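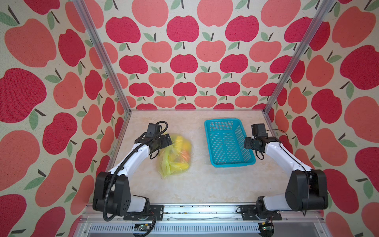
The Slow Way Down the Orkberg

By eight in the morning the gravel bar at Trokstead is already covered with rafts, dry bags and people hopping around on one leg trying to get into wetsuits. I love this part. Everybody is a little nervous, the coffee is terrible, and the river slides past as if it has all day (which it does, and so do we!).

Most visitors come for the upper canyon, and I can see why. It's fast, loud and over in an hour. But the stretch I keep going back for starts below the canyon, where the Orkberg spreads out and runs 19 miles to the old ferry landing at Idahosa. You get 13 named rapids on the way, none of them especially scary, and between them long green pools where you can ship your paddle, lie back on the tube and watch ospreys.

We put in just after nine. The first rapid, Washboard, comes up before you've really settled, a bouncy run of waves that soaks whoever was silly enough to sit in the front left. That was me. The water comes from snowfields up at 3,225 feet and even in September it takes your breath away.

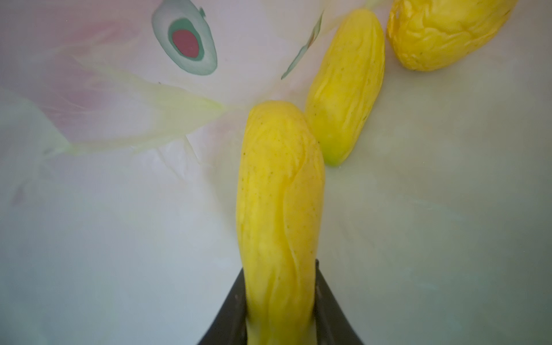
A bright yellow vegetable, held upright between two dark fingers.

Lunch is on a sandbar below Onov Creek, and it's a proper one. The guides flip a raft over for a table and out come flatbreads, a pot of bean stew, pickles and a peach cake that had somehow survived Washboard in better shape than I had. Then there's an hour to do as you please. Half our group swam. I walked up the creek to the first falls, a scramble of ten minutes or so over boulders, and stood in the spray until somebody whistled me back.

The afternoon is bigger. The walls close in again, the pools get shorter, and you start hearing the rapids before you see them. The one everyone talks about is Staircase, five ledges in a row with a hard right turn at the bottom.

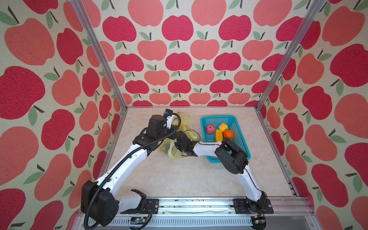
Barbara Mazurek told us to forget the ledges completely and keep our eyes on the turn, "and if I yell forward, you paddle like you've left the stove on." We paddled. The raft dropped, spun halfway around, dropped again, and came out of the last ledge backward with all of us screaming happily at the cliff. I would have carried the thing back up on my head to do it again.

After Staircase the valley opens and the light goes gold on the cottonwoods.

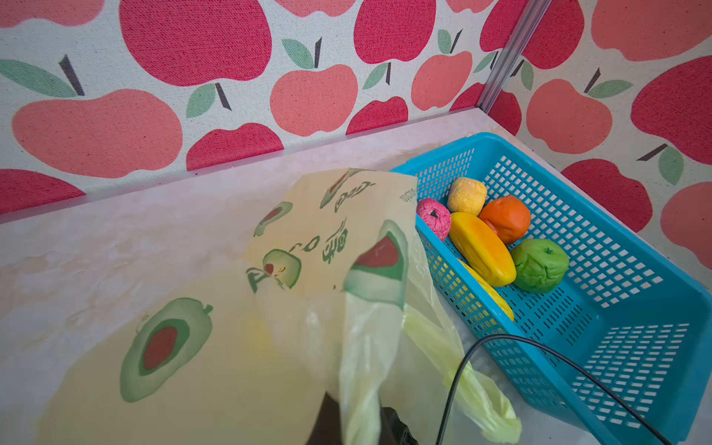

It's five lazy miles from there to the landing, with one last riffle just above the ferry ramp that catches out anyone who has already taken off a helmet. Keep yours on. There are hot showers at Idahosa, and the bakery across the road stays open until the last raft is in.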